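The grey-blue pouch, and everything else on the wood

August, early evening, window open

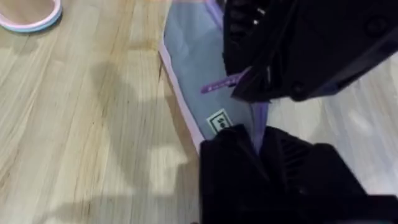 I started on the packing at four and it is now gone seven and I have very little to show for it except a sore back and a new opinion about pouches. I'd promised myself I would do it properly this time. Last time we went up to Risten I threw everything into the big bag in one go the night before, and then spent the whole of the first evening on my knees in the cottage looking for the phone charger, which was inside a wellington boot.

So, pouches. The grey-blue one with the pinky-lavender edging is the best of the lot and I can't think why I only ever had the one. It's a flat, slippery sort of thing, goes down to nothing when it's empty, and it's got that bit of a shine to it that makes it look smarter than it is. It creases if you so much as look at it. I did think about ironing it and then remembered what happened to the lining of my raincoat, so it can stay creased.

The question is what goes in it. I had it down for tights and socks to begin with, then I changed my mind and gave it to the medicines, and then I changed my mind again because Amarachi rang and said had I thought about the swimming things. I had not thought about the swimming things! She is bringing two costumes and a proper towelling robe. I am bringing the navy one with the tired elastic and I refuse to buy another for the sake of 12 days, most of which it will rain.

We were on the phone for ages. She's driving, so she gets to be bossy about luggage, and the rule is one large bag each and one small one, plus whatever will go flat under the seats. I said what about the food box and she said the food box doesn't count. I said what about my pillow and there was a silence. I think the pillow counts. I'm taking it anyway -- the ones in that cottage are like sleeping on a bag of oats.

Then a whole hour vanished on the food box. I got everything out of the cupboard that I thought we might want and put it back again, because we'll be passing Effiong on the way and Amarachi likes to stop there for the rice and the hot pepper sauce, and if she stops there she'll come out with enough for the street. Last year she spent 60 pounds and we brought half of it home. So I'm only doing teabags, the good coffee, a bag of porridge, salt and the stock cubes. And the ginger biscuits, which I shall put at the bottom so I can't get to them before we've left.

I've had to be strict about clothes. I laid out everything I fancied on the bed and it covered the bed. Put half back. Then went downstairs for a cup of tea, came up, and took out three of the things I'd put back, so I'm no further on. The green cardigan is coming whatever happens. The white trousers are not coming, I don't know what I was thinking of, it's all mud and dogs up there. I'm undecided about the linen shirt. It looks lovely for ten minutes.

Mum's old suitcase came down off the wardrobe and I had a sentimental moment with that. It's a Matico one and it must be 40 years old. It weighs a ton with nothing in it and one of the catches only works if you press it with your thumb and swear, but the inside still smells of her wardrobe, lavender bags and a bit of mothball. I can't take it. Amarachi would leave me on the pavement. I gave it a wipe and put it back up and felt a bit silly for getting it down.

What else. I found the missing corkscrew, in the sewing drawer. I found two library books which I'm fairly sure I paid for as lost. I found the instructions for the Stekel steamer, and I gave away the Stekel steamer at Easter, so I've put the instructions in an envelope for next door and she'll be pleased, she's been guessing at it.

And I still haven't sorted the washbag. The big one leaks, or something in it leaks, and I've never got to the bottom of which. I turned it all out into the sink and every single bottle was a bit sticky so they could all be guilty. I've washed them, and they're standing in a row along the side of the bath until morning, and whichever one has a puddle under it is staying at home.

Had cheese on toast for tea, standing up. Rang the cottage about the key and got the machine. Watered the tomatoes and asked them nicely to hold off ripening until I'm back, though there are a few that look as if they'll go the minute I shut the gate. Next door can have those as well, with the steamer instructions.

Later, gone nine. I've made a decision about the pouch and I'm writing it down so that I stick to it. Chargers, the plug with the two sockets, earphones, the little torch, spare batteries. All the wiry, fiddly bits together in one place, and it goes in the small bag at the very top where I can put my hand on it. Socks can go in shoes like they always have. Medicines are in the old biscuit tin, and I've written MEDICINES on the lid in case I'm taken ill and Amarachi has to find them (she'd still open the food box first).

Swimming costume I have rolled up in a carrier bag. It's beneath contempt, but it rolls up small.

The linen shirt is in. I took out a jumper to make room for it and then worried about being cold, so the jumper is on the chair with my coat and I'll wear it in the car. That leaves the walking boots, the waterproof, the pillow and the book, and I haven't chosen the book. I've got the long one about the lighthouse family that I've started twice, or there's a murder that Amarachi passed on to me with the last page gone. She says she can tell me who did it. I think I'll take both and hide one in the pillowcase.

Must remember: bins out, milk cancelled, ring the cottage again before ten, and take the spare key round next door. Bed now. My back is killing me.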